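Navley Fruit Share: Frequently Asked Questions

When do orders close?
Orders close on Thursday at 6 p.m. Changes made after that time apply to the following week.

How much fruit is in a share?
A full share is 40 pounds, packed in two cartons. Half shares are one carton. Cartons are weighed at packing, and fruit loses a little weight in transit.

My mangoes are still green. Are they ripe?
Skin color is a poor guide, as several varieties stay green when fully ripe. Press gently near the stem. Ripe fruit gives slightly and smells sweet at the stem end. 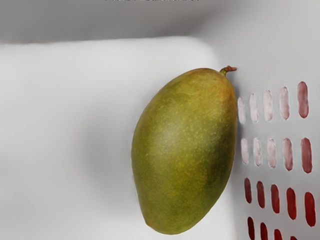

How do I ripen hard fruit?
Keep it at room temperature in a paper bag, out of direct sun. Check daily. Do not refrigerate unripe mangoes – cold stops ripening and can turn the flesh gray.

How long does ripe fruit keep?
Up to five days in the refrigerator. Peeled and cubed mango can be frozen for six months in a sealed container.

Can I choose the variety?
No. The variety depends on the week's harvest and is printed on the carton label.

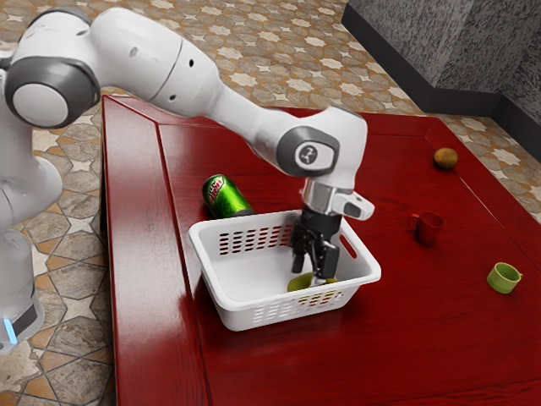

Where do I pick up my order?
At the Grallska Street depot, door 2, from 3 p.m. to 7 p.m. Bring your order number. Uncollected cartons are held overnight and then donated.

What if some of the fruit is damaged?
Email a photo and your order number within two days of pickup. Credits are issued per piece and appear on the next invoice. Sadia Tarar handles claims; Amarachi Adebisi handles billing and changes to standing orders.

Do you take back empty cartons?
Yes, if flat and dry. Leave them inside door 2 during pickup hours.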